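Section 8. Setting up and checking the toaster oven task

Read this section after the two arms are homed and the wrist cameras show a live picture. One person can do the set-up, but for the first run we recommend two: one at the console and one close to the stop button.

Note: the cell is used with the oven unplugged. The arms practise the handling only. Nothing is heated, and the knobs may stay in any position.

8.1 Placing the oven

1. Put the oven on the grey work surface so that both arms can reach the door without stretching. The door must be able to open fully and not touch any rail or cable.
2. Try to rock the oven with your hand. If it moves on its feet, shift it a little until it stands firm.
3. Slide the wire rack in and out two times by hand. A rack that catches for you will catch for the gripper also.
4. Lay the yellow test piece on the rack, on the right half. Do not press it between the rods.

Caution: keep the oven's power cord behind the body and away from the arms. Check it again each time the oven is turned.

8.2 Teaching the door

The door is the part that gives most trouble to new operators. It turns on hinges at its lower edge, so the path of the gripper must be a curve. If you teach it as a straight line, the fingers will pull against the hinge.

1. In the Tuvico console, choose Door and then Teach.
2. Bring the first gripper to the door slowly, at speed setting 2.
3. Lower the door in small steps and save a point after each step. Eight points are enough.
4. With the door fully down, bring the second gripper toward the other corner and save its resting point.
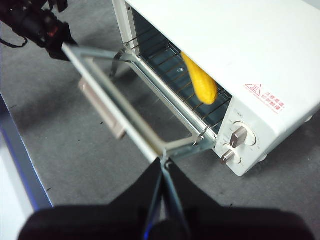 5. Play the path back at the same low speed and keep one hand on the stop button. Listen for clicking from the hinge. A soft click near the end of travel is normal, but a repeated one means the points are too far from the curve.
6. Save the path under your own name. Please do not overwrite the path called Begay — it is our reference, and Barrett still uses it for comparing.

Caution: never hold the door by hand while the arms are enabled. Release the arms first, then move the door.

8.3 Reaching inside

1. Set the approach height so the lower finger passes above the door and above the front of the rack. Start high and come down a little at a time.
2. Move the gripper in beside the test piece and stop. Do not close yet.
3. Look at the arm cable. It should hang freely and follow the arm without pulling.
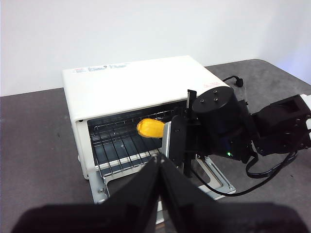 4. Close the fingers with the grip force at 37. A higher value squeezes the piece, and then it may jump when you let go.
5. Lift, hold for a moment, and put the piece back on the rack. Retract along the same line you came in.

Note: if the console shows error 273, the wrist has met more resistance than allowed. Release the arm, move it back by hand and check the rack before you clear the message.

8.4 Care after the session

Wipe the fingers with a dry cloth and look at the small screws on the gripper plate. Tighten any which has become loose, but only finger-tight plus a quarter turn. Write the tightening in the cell log, with your initials. Replacement fingers are in the Tilesard drawer; when you take the last pair, tell Wanda Alcantara.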